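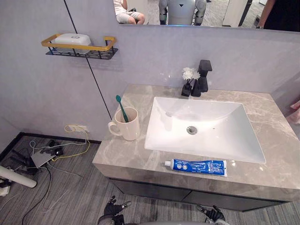 Bring the Bell Back to Sturnholm

Mahsa Kazemi
May 31, 2020

The bell of the old seamen's chapel in Sturnholm was taken down last September. I stood on Horkura Street with my neighbours and watched it come out of the tower on two yellow slings, very slowly, turning a little in the wind. The engineers from Najafi had found that the oak frame which carried it was rotten at both ends. I have no argument with them. A bell that weighs 339 kilograms should not hang from rotten wood above a street where children walk to school.

My argument is about what comes next. The parish has now two offers on its table. The first is to repair the frame and hang the bell again in its place. The second is to put the bell on a stone base beside the chapel door, with a small sign, and to install a loudspeaker in the tower which will play a recording at noon and at six o'clock. The second offer costs much less and I am told that it has many friends. I would like to explain why I am not one of them.

I came to Sturnholm 13 years ago and I did not know anyone. My English at that time was good for reading and bad for everything else. I am also not a Christian, so the bell was never calling me to anything. But I lived in a rented room where the kitchen clock was broken, and for the first winter I knew the time from the bell. When it rang at six, I started my supper. I think that many people in this town have a habit like this one and do not talk about it, as one does not talk about which stair one skips.

The people who favour the loudspeaker tell me that the sound will be the same. Dronel, the firm which offers the system, has made a good recording from before the bell was removed, and I went to hear it in the parish hall. It is really a clear recording. It is also the same recording every time. The real bell sounded different in fog, and different again when it was very cold, and when old Father Anselm still pulled the rope by hand there was often one stroke too many. On some evenings you could hear it from the ferry landing and on others you could not hear it from the bakery. With a loudspeaker, somebody sets the volume and it stays there.

A bell on a stone base also becomes a different kind of thing. I have seen such bells in other towns. People put their coffee cup on them while they look for their keys. After a few years the grass is long around the stone and the sign is too faded to read. I do not say this to insult those towns, I suppose that they meant well, but an object that was made to do a job looks unhappy when it is kept next to the place where it used to do it.

Then there is the money, and here I must be fair. The repair is expensive for a small parish. The roof of the hall also leaks, and a person who sits under the leak has a right to ask why we speak about a bell. I do not think this question is stupid. What I would answer is that a roof can be mended in any year, by any roofer, and a bell that has left its tower does not easily go back. The opening where it came out will be closed with new louvres. The next generation will be told that the tower was not designed for it any more. I worked for a long time in an office that kept building records, and I read this sentence in more files than I like to remember.

The report by Najafi has 351 pages, most of them drawings and tables, and I have read the parts I could understand. On the question of the walls it is quite plain: the masonry is sound and can carry the bell with a new frame. The writers recommend that the new frame should be of oak again, bolted in a way that lets air pass around the ends of the beams, as the old ends rotted where they were closed into the wall. With this arrangement they expect the frame to serve for 60 years before any large work. I am fifty-four. This sounds to me like a reasonable purchase.

I would also ask the parish to think about who should pay. The chapel belongs to the parish, this is true. But the sound of the bell went over the whole town, into the houses of people who never sat in a pew. If those people were asked, I believe that a good number would give something. I was never asked for a dollar in all my years here, perhaps from politeness, as everyone knows that I do not attend. I would have given it gladly. There is a Muslim family beside me, and a retired schoolteacher across the road who believes in nothing at all and says so loudly, and both have told me they miss the bell at noon.

The bell is at present in a shed behind the boatyard, under a tarpaulin. The parish will vote after the summer. Before that, I would like one open meeting where people from outside the parish can speak, even if they cannot vote - and I would like the estimate for the oak frame to be pinned on the door of the chapel, with the full sum, so that all of us can see what is being asked.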